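Chamois thickness is a poor guide to winter tights

Shops still sort bib tights by pad thickness, and Brovico now prints the figure on the label. It says little about comfort after three hours. Foam density matters more, and so does where the seams fall when the rider is bent forward. A thick, soft pad packs down early and holds sweat; a thinner, firmer one keeps its shape. On the Jundthorpe loop last November I rode two pairs over the same 7 days. The thinner pad was better on every ride longer than the climb to Cultaswood. Makers should publish density and leave thickness to the small print.

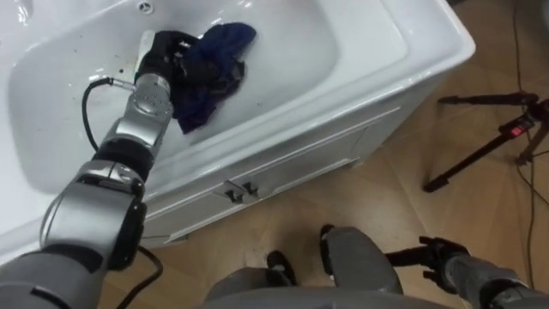
Raili Ojala replied that density figures mean little unless every maker tests at the same load, and that fit across the hips decides more than either number.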